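My second year at Drovmont, and the matter of the thesis chapter

I promised in July that I would write here every month, and then I did not. The reason is simple: the department asked all of us in the second year to hand in a full chapter before the end of the summer, and I am a slow writer in English. In my own language I am also slow, but there I can blame only myself.

For those who read this blog because they are thinking of applying for a doctorate in public administration abroad, I want to tell how the chapter review works in our place. When I was applying I searched for this kind of information for many evenings and found only brochures.

At Drovmont you have one main supervisor and a small panel of two other teachers. The panel does not meet you often. They read your chapter, they sit with you for two hours, and after that you receive a letter of one page. The letter says whether you can continue as you are, or whether you must come back with changes. I know people who had to come back, and all of them are still here, so it is less terrible than it sounds in the corridor.

My subject is how small towns decide who will repair their water pipes. I compare the records of Flesell and Gustari, which are neighbours on the same river and do almost everything differently. Flesell keeps its council minutes very neatly, typed and with an index. Gustari keeps them in boxes. I have now read 749 pages from Gustari, a good part of them written by hand, and I am beginning to recognise the writing of certain clerks as you recognise the voice of a neighbour through the wall.

The first version of my chapter was too long and it had no question in it. My supervisor wrote this in the margin on page 11: "What do you want to know?" I was a little offended for one day. Then I read the pages before that remark again, and I could not find the answer there either. I had put in everything about the two towns, the floods, the taxes, the change of the law, as if I was afraid that somebody would ask me about a flood and I would stand there without an answer.
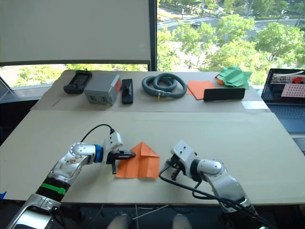
A chapter, I have learned, should be planned from the last paragraph backwards. You write first what you claim, in two or three plain sentences, and then you ask what a reader needs in order to believe it. I did this on the backs of old printed pages, one claim on each sheet, and moved them on the floor of my room until the order was right. Some claims did not survive. A sheet that says only "Gustari was different" is good for nothing except to be folded into a paper aeroplane, and I made a few of those from my own white sheets in that week. What stayed was one question: why did one town keep the same contractor for so long, when the other one changed at almost every chance? After I had this question, around half of my material could go out, and I did not miss it.

The meeting with the panel was in the morning, at ten, in the small room next to the library. I had prepared a speech and they did not want the speech. They asked first how I had chosen the years, and I answered this quite well. Then they asked what I mean by "trust" and I answered badly. I used the word in three different senses in the same chapter, and one member of the panel had underlined each of them with a different colour. It was a fair criticism. In my language there are separate words for trusting a person and trusting an office, and I had let the English word carry both.

The letter came nine days later. I can continue, with small changes: a section on the word "trust", a better table of the contracts, and fewer footnotes. I bought a cake and ate too much of it.

Some practical things for people who will be in the same situation. Ask early for the form that the panel uses, because in our school it is on the website of the graduate office but under a title where you would never look for it. Send the chapter as one file, with the page numbers on. If English is not your first language, ask whether the writing centre can read it before the panel does - ours needs two weeks, and in summer longer. And do book the train home after the meeting and not for the same afternoon, as I did. I spent the last part of the discussion looking at the clock on the wall.

In autumn I go for a short research stay to Garg, where the regional archive has the letters of the contractors themselves. The stipend covers the room and the train but not the food. If any reader knows a cheap place to eat near the archive, please write it in the comments.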